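2 Jan 2021

The office of the Londance boarding kennel reopened this morning after the holiday closure. Josiane Boyer and I began the annual review of comfort items, starting with the chew toys held for the small-breed rooms. Each item is to be entered in the register before it is returned to the shelves.

The pink bone took longer than expected. The register lists it under 3211, but the entry reads only "rubber bone, pink" and says nothing of the spikes. I amended the wording. Mrs. Boyer asked that the small bone shapes on the shaft be noted too -- she considers them the surest way of telling it from the plain one kept by Reda Shawky.

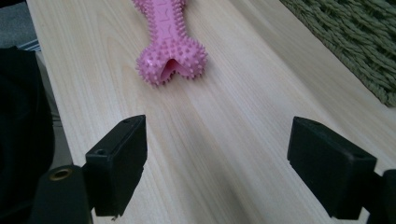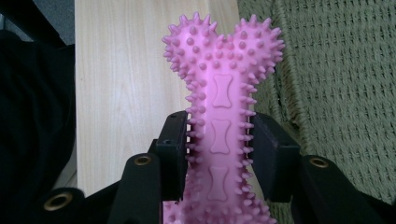

Entry 3211, pink rubber chew bone with spikes.

Two further items were set aside for a decision by Dorota Kołodziej, who returns in February. The rope ring has been withdrawn on account of fraying, and the owner will be informed by letter.

Shaimaa Lamrani telephoned at noon regarding the bedding order from Slaoui. Three of the five bales have been delivered. I advised her to accept the remainder without penalty -- the roads have been poor.

The register was closed for the day and locked in the cabinet. The balls and tug toys remain to be entered.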